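Petesholm site - training room + pack line walk, Tuesday, 2nd half of shift

Done on foot, typed up after. Ortuño cells were running, hand-demo tables in use. Comments under each item, OK / NOT OK / WATCH.

## A. Pack line (Ortuño cells)

- [x] E-stops, both ends - OK. Tested with line at idle.
- [x] Light curtain - OK, trips clean.
- [ ] Walkway tape by cell 2 - NOT OK. Worn through where the pallet jacks turn. Same comment last walk.
- [x] Restart lamp visible from packing side - OK
- [ ] Noise - WATCH. 70 dB at the operator stool, was lower before the second cell went in. Two packers asked for plugs, gave them out.

Comment: packers now do mostly clearing jams and reloading trays. Less lifting, more standing and waiting. Mats needed at the reload spot, the old mats are still down at the manual benches where hardly anyone stands now. Move them.

## B. Job changes since cells went live

- [x] Lifting sheet updated - OK, heaviest tote by hand is down
- [ ] Jam clearing procedure posted - NOT OK. Posted at cell 1 only, and its the old version
- [ ] Rotation chart - WATCH. Says 2 hours max at the reload spot. Talked to evening crew, they go over when someone is out sick.
- [ ] Lockout retraining - NOT OK. Three people moved over from hand packing with no sign-off on file

Comment: several people asked if demo table work counts as light duty. Needs an answer from the office, in writing. I dont think it does for anyone with a wrist or thumb complaint, you are squeezing a gripper all session.

## C. Demo tables (Sanier grippers)

- [x] Table top secure - OK, brackets at front corners checked by hand
- [x] Gripper jaws, pinch points - OK, no cracks, springs fine
- [x] Marker plates tight - OK. Corners are pointy though, asked Jinetti for caps
- [ ] Cable runs - NOT OK, see below
- [ ] Floor rails - WATCH. Trip edge for anyone coming in from the side. Yellow tape both.
- [ ] Session length - WATCH. Target is 200 picks then break. One operator told me more than 300 before stopping, said the wrist was sore by then.
- [x] Sleeves / jewelry - OK, no loose cuffs reported 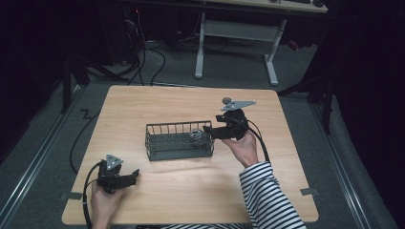
*C, basket task. One gripper in each hand, a cable off each. Long black cable on floor behind table, left side.*

Comment on cables: floor cable to be routed along the wall or covered. Tangle under the back desk needs a tray or at least ties, same for what hangs down near the computer tower. Gripper cables - clip to forearm, or overhead if Jinetti can supply the arm they quoted in June.

Comment on height: table does not adjust. Taller operators say they stoop. Try risers beofre buying anything.

## D. To close before next walk

1. Tape, cell 2 walkway
2. Right jam procedure at both cells
3. Lockout sign-offs
4. Cable cover + ties, demo room
5. Light duty answer from office
6. Mats

Items 1 and 3 are repeats.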